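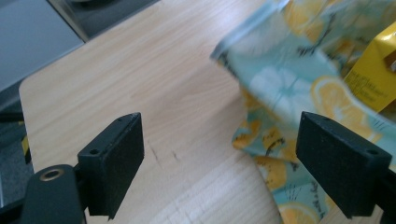 Minutes of the Craft and Mending Group meeting
Held in the small room, Nurkley Hall, 28th June

Present: 11 members. Apologies were received from 4 others.

1. Minutes of the last meeting

Agreed as a correct record, with one correction. Under "Storage", the cupboard given to the group is the one beside the sink and has two shelves. The other cupboard belongs to the playgroup and is to be left alone.

2. Matters arising

The iron has been tested and passed. The ironing board cover still needs replacing. The secretary had written to the hall office about the blind that will not stay down, and has had a reply saying it is on the list.

The missing box of bobbins was found in the Bozsik machine case.

3. Tables

The pale wood-effect tables were discussed at some length. The tops have a few faint dark scuff marks, and a member asked if the group would be charged for them. The secretary said the marks were noted on the hall's own sheet when we took over the booking, and no charge has been raised.

It was suggested that scissors, cutters and tins should not be dragged across the tops. Members were in favour. Cutting mats are to be put down before any cutting out is done, including small jobs. The group owns three mats, and a fourth would be useful if one can be had cheaply.

One member would prefer oilcloth over all the tables. Others felt that fabric slides about on it and pins are harder to pick up. No change was made -- the matter can come back in November if the mats are not enough.

Tables are to be wiped with a damp cloth at the end and dried before they are folded. Spray polish is not to be used, as it got onto a quilt top last winter.

4. Cloth bags

The bags for the summer stall were the main business of the evening. The lemon print on the pale turquoise ground, with the white flowers and the thin branch lines, was well liked. Several members said the large lemon slices show up well and that the print should be kept for the bags and not cut up for smaller items.

Points agreed:

- Bags to be pressed before they go on the stall. Creased bags did not sell well last year.
- Seams to be finished inside, either zigzagged or bound. Members may choose.
- Handles to be stitched with a box and cross at each end.
- Where a large lemon slice can be placed near the middle of a side, this should be done, but fabric is not to be wasted for the sake of it.
- Loose threads to be trimmed before handing in.

The price was put to the meeting. Two members thought £4 was enough. After discussion £5 was agreed, with no reductions until the last hour of the stall.

A plain lining was proposed. It would make a stronger bag but takes nearly twice as long to sew. Left to individual members. Lined bags will be sold at the same price for this year.

5. Fabric order

Trundard can supply more cotton from the same range, but the minimum order is higher than the group needs. Turar will cut shorter lengths and charges postage. It was agreed to spend up to £80 with Turar, from the materials money, and to ask for a sample of the plain yellow before ordering any.

Offcuts are to go in the bag on the lower shelf. Pieces smaller than a hand can be taken home for stuffing.

6. Setting up and clearing away

The room has been slow to clear on recent evenings. Sewing is to stop a quarter of an hour before the end. Machines go away first, then the iron, then the tables. The floor is to be swept under the windows as well as in the middle, as pins were found there by the morning class.

Work left behind will be put in the cupboard with the owner's name pinned to it, if known. Anything not claimed by November will be used for patches.

7. Any other business

A member asked for a second extension lead. Agreed, provided it is one with its own switch.

Another asked if the kettle could be filled before the start. Agreed.

The next meeting will be held in the same room after the stall. Members with finished bags should hand them in at any session before then.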